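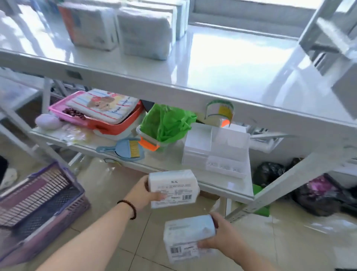 I finally gave up on the hall closet and moved all our paper goods and backup stuff onto open metal shelves, and I wish I'd done it years ago! Bulk packs go up top, still in their plastic. They're light, they're bulky, and I can tell from across the room when we're getting low (my rule is to buy more when we're down to 3).

Lower shelf is for the odds and ends. Trays and baskets stack there, and the dustpan and brush live right next to each other so I grab both at once. I keep plastic bags in a small clear bin – stuff them in, don't fold them, life is short.

A few other things I've learned. Turn any printed labels to the front before you put a pack away. If your shelves get afternoon sun like mine, keep candles and anything waxy somewhere else. My neighbor Geeta wipes hers down every Friday with a damp cloth and a drop of dish soap, then dries them right away so they don't streak. I manage it maybe once a month.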